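Kitchen tips picked up at a robot open day

18 February 2018
By Orvokki Kettunen

Print this page | E-mail this page

The open day at Clatent had 11 stands, and I went for the one on measuring. Two robot arms were set up on a white table and given the sort of pouring and weighing jobs most of us do without much thought. The staff from Brollitz, who had programmed them, were happy to answer kitchen questions as well as technical ones. I came home with a page of notes, and most of them work just as well with hands.

Put the cup on the scale first. Switch the scale on, set the empty cup in the middle of the platform, then press zero. If the cup goes on after you have started, you will be taking its weight off in your head, and that is where mistakes creep in. A cup near the edge of the platform can give a false reading on cheaper scales.

Weigh thin liquids if you can. Reading a line on the side of a jug means getting your eye level with it, and most people read from above. A gram of water is a millilitre, near enough for any recipe. Oil is lighter and syrup is a good deal heavier, so go by the weight in the recipe for those and don't convert.

Use a squeeze bottle for small amounts. A jug tends to give you nothing and then too much. With a narrow nozzle you can stop within a drop or two. Keep one for oil, one for vinegar and one for washing-up liquid, and label them on the base as well as the side.

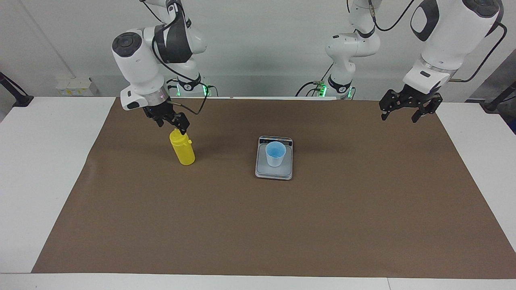
Right arm on the squeeze bottle, cup of blue liquid on the scale.

Colour the water when you practise. A few drops of food colouring make the level in a pale cup much easier to see. It is useful for children learning to measure, and for testing a new bottle or funnel for leaks. Blue shows up well. Yellow is hard to see in anything cloudy.

Cover the table. Brown paper is cheap, lies flat and shows a splash straight away. Tear off more than you think you need and let it run nearly to the edges. When you have finished, fold it inwards and put it in the bin. Don't use newspaper under anything wet if the worktop is white, as the ink can transfer.

Leave space between things. The programmers told me they keep a clear gap on each side of the scale so that an arm can come down without catching anything. I tried this at home with the flour and sugar moved well back, and I have stopped knocking the scale with my sleeve.

Wait for the number to settle. Most kitchen scales need a second or two. Pour to a little under, wait, then add the last few grams.

Check the scale now and then. Two new pound coins weigh 17.5 g, and a sealed bag of sugar should read slightly over its printed weight to allow for the bag. If the figures wander, change the battery before you blame the scale.

The talk after lunch, given by a man from Jusport, was mainly on factory packing and I took nothing down from it. Entry was £6, with tea included. The next open day is in May at the Fuentealba building, and parking there is limited to the front yard.

Contact us | Copyright 2018 | Back to top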